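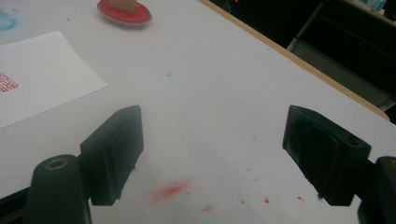 Dultberg, February

Minutes of the stamping meeting, taken by me (Amrit Gagnon) because I was the last one to sit down. We started at ten past two in the upstairs room, with Lullton on the phone line for everything except the part where the line dropped. I've written this up the way I talk, and anyone who wants it more formal is welcome to take the notes next month!

1. Last month's notes

Accepted with one change. I had written that the Fortin method was "finished", and the Lullton people asked me to make that "written down", so please read it that way from now on. Fortin is our name for the whole routine: pick up the stone seal, press it on the ink pad, carry it over, stamp the paper, put it back. Brirnard is the learning code that tries to copy it. I'm spelling that out again for the two new people, who were very polite about having no idea what we were talking about for the first fifteen minutes.

2. Where the demonstrations stand

We now have 734 usable demonstrations, all recorded with the hand-held gripper. The goal is still 1000 and I still think we can get there, though I'd like more of us doing the recording. My style is all over the first batch (I tilt the seal a little to the left before I lift it, apparently, and the model has picked that up from me like a kid picking up an accent).

We talked about what counts as usable. The rule up to now has been that the seal mark has to be complete on the paper and the seal has to end up standing upright on the pad again. Lullton would like to relax the second half, so that a seal lying on its side still counts as long as the stamp itself is good. I was against it, and I went on about it for longer than I should have. If the seal ends up on its side, the next run starts from a position we've hardly recorded, and then we're really testing two things at once. We agreed to keep the rule for training data and to log the fallen ones separately under their own tag.

3. The ink question

This took up most of the meeting. My position is that ink on the tabletop is part of the task. You get a red smear where the jaws work, little specks near it, some pinkish dots trailing off toward the middle, and there's blue here and there too, including a teal-blue stain on the edge of one of the jaws. I like having that in the data! A person stamping letters doesn't start with a perfect white table every time, and I don't want a model that has only ever seen one.

Lullton's worry is a fair one, though. If marks on the table change slowly over a session, the model could learn to use them as a kind of map, and then it would fall apart on a clean surface. So we compared two versions of Brirnard, one trained on 400 runs where the table got wiped between every attempt, and one trained on 400 where it was only wiped at the start of the session. Each version then had 200 test attempts, half of them on a wiped table and half on a marked one.

The short result is that the wiped-table version did well on a wiped table and noticeably worse on a marked one. When it missed, it mostly missed at the paper, and a few times it headed for a red smear as if that were the pad. The other version held up on both. It was a hair slower getting to the pad on the clean table, which I can't explain, and I'd rather leave it unexplained than make something up.

There was a good argument about whether this is a result or just a hint. The two sets were recorded weeks apart and I did more of the second one, so it could partly be down to me getting better at stamping. Lullton asked for a repeat with the recording order mixed, and I said yes before working out how much stamping that meant.

Decision: mixed recording from now on, some wiped and some not, with a yes/no field in the log for each run. Please fill it in at the time. I tried to do mine from memory afterward and had to throw that afternoon out.

4. Grading the stamp

Right now we look at each mark and say good, partial or bad. We agree most of the time on good and bad, and partial is a mess. The pattern on our seal is a square with fine maze-like lines, so when the pressure is uneven one corner fills in or goes faint, and I tend to be generous about that while Lullton is not.

Two suggestions came up. One was to scan every sheet and compare it with a clean print made by hand. The other was to have two people grade from the scans without knowing which version made the stamp. I liked the second better, it's cheap and we can start right away. We'll do both if the scanner in Dultberg gets fixed, and only the second if it doesn't.

Somebody on the phone asked whether the angle of the paper should count in the grade. No. The paper gets put down at whatever angle it lands, on purpose, and the stamp only has to be inside the sheet and complete.

5. Gripper wear

The jaws are getting rough, with chipped bits on both of them. I brought up swapping them, and then we spent a while on whether new jaws would make the old recordings a bad match for the new ones. My guess is that the grip on the stone will change more than the look of it will. We left it like this – keep the current pair through the end of the mixed recording, then change both together and record a small set of the same starting positions for comparison.

Lullton will check what finish their spare pair has. Ours is matte black and I'd like to stay with that, given how much trouble we had with glare off the ink dish in the early runs.

6. Failures worth writing down

I read out my list, which is not scientific, it's just what I noticed during the tests. Pressing twice on the pad when once was enough. Lifting the seal too soon so that the paper comes up with it for a second. Letting go slightly above the pad, so the seal lands with a wobble (it usually stays up, and I hold my breath every time). We want a count of each kind by next meeting, and I'll go through the test recordings for it.

7. Who is doing what

Me: the failure counts, the new log field, and a page describing the wiped and marked comparison with the caveat about recording order near the top.

Lullton: spare jaws, the first round of blind grading, and a second person to record with.

Both: mixed recording toward the 1000. Start with the starting positions on the far side of the pad, where we're thin.

8. Anything else

The question of trying a second seal with a different shape came up again. I'd love to, but it's parked until the repeat is done. Also, the log sheet still says Fortin with two t's, and I've promised to correct it.

We stopped at 3:40. Next meeting is in the same room, same time of day, and Lullton is bringing the graded sheets.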